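Visita à Gratcombe: portas abertas na casa dos pães a vapor

Junho, manhã cinzenta, e a fila já dobrava a esquina quando cheguei. Portas abertas na Gratcombe, uma vez por ano, entrada livre mas com senha. Tirei a senha 92. Dão 100 de manhã e mais 100 à tarde, e quem chega depois fica a ver pela montra. Cheguei à justa, portanto, e sem pequeno-almoço.

Escrevo isto no comboio de volta, com as notas tortas num caderno molhado de café. Desculpem qualquer coisinha.

Primeiro a entrada. Casaco no cabide, touca na cabeça, lavar as mãos até ao cotovelo. Quem nos recebeu foi a Natalina Morelli, que toma conta da formação e fala depressa, ainda mais depressa do que eu escrevo. Grupo pequeno, dividido em dois logo ali no corredor. Calhou-me o que começava pelas massas. O outro foi direto ao armazém e encontrámo-nos a meio.

Sala das massas: farinha no ar, calor, um cheiro a fermento que se cola à roupa. Massa branca, simples: farinha de trigo, água, fermento, açúcar, um fio de óleo. Amassam, deixam descansar, amassam outra vez. Cortam e pesam. Cada bola vai à mão, rolada contra a bancada com a palma em concha, e o fecho fica sempre para baixo. Tentei. A minha parecia uma batata. O Bogdan Stępień, que estava à bancada, pegou nela, deu-lhe duas voltas e ficou perfeita — nem olhou.

Segunda levedação em tabuleiros, tapados com pano. O tempo depende do dia, dizem eles. Em dias frios mais, em dias quentes muito menos, e a massa que passa do ponto enruga toda no vapor. Perguntei como se sabe o ponto. Toca-se com o dedo, a covinha tem de voltar devagar. Pronto, era isso, e eu em casa a olhar para o relógio há anos.

Depois o vapor. Para mim a melhor parte. A cozinha de ensaio é uma sala clara, parede lisa, mesa branca, panela elétrica no meio com o tabuleiro furado por dentro. Coisa de casa, nada industrial, e gostei disso, que dá para repetir. Tampa de vidro pousada ao lado, prato branco à direita para os pães que saem.
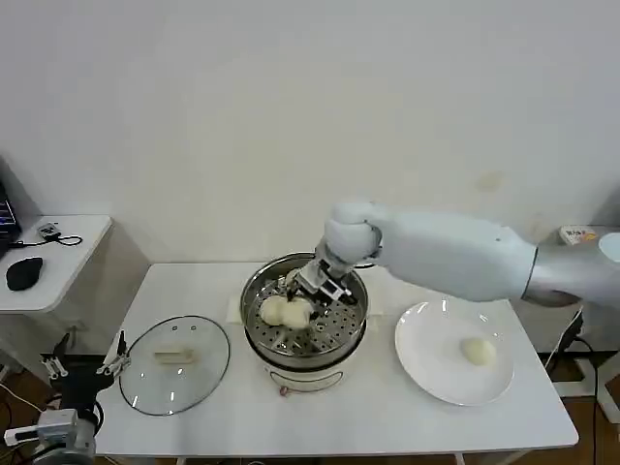
Hubert Gajewski
Colaborador, secção de visitas e feiras

Tomei nota do que consegui sobre o vapor, por esta ordem, que foi a ordem em que me foram dizendo:

Água primeiro, sem chegar ao tabuleiro. Se toca, o fundo do pão fica papa.

Espaço entre os pães. Crescem. Se ficarem encostados colam-se um ao outro, e ao separar rasga-se a pele. Na mesa havia dois bem juntinhos no tabuleiro, lado a lado, e lembrei-me logo dos meus, que saem sempre siameses.

Furos do tabuleiro limpos. Parece conversa de avó mas um furo tapado é um canto sem vapor. Escova macia, água morna, nada de palha de aço.

Tampa: levantar inclinada, a pingar para fora. Nunca por cima dos pães, as gotas marcam a massa toda. E esperar uns minutos com o lume desligado antes de abrir, que o choque do ar frio murcha aquilo tudo. Foi a coisa que mais repetiram. Pousada na mesa, fica virada para cima ou para baixo conforme a escola de cada um — houve ali discussão entre duas senhoras do grupo e não se chegou a lado nenhum.

Tirar sem apertar. Pinça larga ou espátula, por baixo se der. O pão acabado de fazer guarda as marcas dos dedos, a pele ainda está mole. Espera-se um bocadinho e já aguenta.

O prato: aba larga, e os pães espalhados, com folga entre eles. Amontoados suam e ficam pegajosos por baixo. Há quem ponha um pano por baixo. Eu ponho papel vegetal, disseram-me que também serve.

Houve perguntas a mais e tempo a menos. Um rapaz quis saber se dá para fazer com farinha integral. Dá, fica mais pesado e mais escuro, e pede mais água. Outra pessoa perguntou pelo congelador: cozer primeiro, arrefecer, congelar soltos num tabuleiro e só depois ensacar. Voltam ao vapor ainda congelados. Isto vou fazer já esta semana.

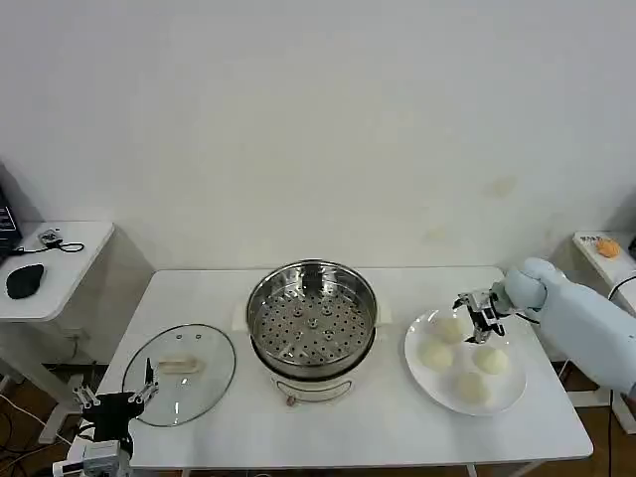

Quatro pães num prato, para mim, é a conta certa para duas pessoas com fome, e foi mais ou menos a isso que cheguei quando o Jarosław Michalski me perguntou quantos costumo fazer em casa. Ele riu-se. Na casa dele são o dobro e não sobra nenhum. O Jarosław trata das encomendas e passou metade da visita ao telefone, coitado, mas ainda arranjou tempo para nos levar ao armazém.

Armazém, então. Rápido, que já íamos atrasados. Farinha da Chmielewska, em sacos empilhados até acima da minha cabeça, sacos virados todos para o mesmo lado, data à frente. Cestos de bambu da Vunira, para quem prefere à moda antiga. Caixas de cartão espalmadas à espera. Daqui saem 500 pães num dia normal, nos dias de feira não quiseram dizer. Frio de rachar na câmara, fiquei à porta.

Perguntei se o bambu é melhor que o metal. Resposta comprida, resumo: o bambu bebe a humidade e pinga menos, o metal lava-se num instante e não ganha bolor. Para quem faz pão uma vez por mês, metal. Para quem faz todos os dias, é gosto. O Nikau Donnelly, que veio de longe só para isto e fez a visita toda ao meu lado, comprou logo dois cestos de bambu e depois não lhe cabiam na mochila.

Prova no fim, no pátio, debaixo do toldo porque começou a chuviscar. Simples, sem recheio, e outros com feijão doce. Os simples ganharam de longe. Miolo fofo, levemente doce, pele lisa sem uma ruga. Havia chá em termos da Alberg e copos de papel que queimavam os dedos. Comi três. Talvez quatro.

O que correu menos bem: a sala das massas é apertada e quem vai atrás não vê nada. Placas só na entrada, perdi-me à procura da casa de banho e fui dar ao escritório. E a folha com a receita acabou antes de chegar a mim, ficaram de mandar por email, a ver vamos.

Para quem quiser ir para o ano: cheguem cedo, roupa clara (a farinha não perdoa o preto), sapato fechado. Não é preciso levar nada. A visita da manhã acaba por volta da hora de almoço e a lojinha fecha logo a seguir, por isso comprem antes da prova e não depois, como eu, que fiquei a olhar para a porta fechada com a carteira na mão.

Estacionamento é para esquecer. O comboio pára a dez minutos a pé, sempre a descer para lá. Para cá sobe-se.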